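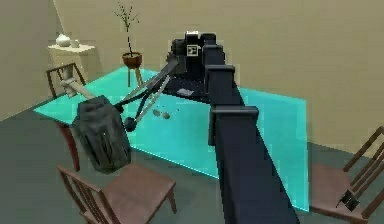
Table with turquoise top and dark blue arm, computer rendering

From: Paora Gilchrist
To: Villutitz Residents' List
Date: March 29, 2026
Subject: Re: Change to garden waste collections

Dear members,

Thank you to those who wrote following the February notice. The message below raises points put to the office by several households, and I am replying to the whole list.

The brown bins will be emptied every 2 weeks from the start of the new season. The contract with Vorklow covers 2475 addresses, including the lanes behind Sepúlveda Road, which were left out of last year's schedule in error. Residents of those lanes do not need to apply again.

Bins should be at the kerb by seven in the morning with the lid closed. Soil, turf and food scraps cannot be accepted. Branches may be left beside the bin if they are tied in bundles that one person can lift.

The annual charge remains £18 per bin. Payment may be made by post or at the office counter. Stickers will be sent out once payment has been received, and should be fixed to the back of the bin below the handle.

Yours faithfully,
Paora Gilchrist
Clerk to the Residents' Association

On the earlier notice, a member wrote:
> The notice says that collections will be "fortnightly where possible".
> Could the office confirm whether the back lanes are included this time,
> and whether the charge has gone up? We paid last year and our bin
> was not emptied once. I would also like to know if hedge cuttings
> can be left out in bundles, as they were under Zenow.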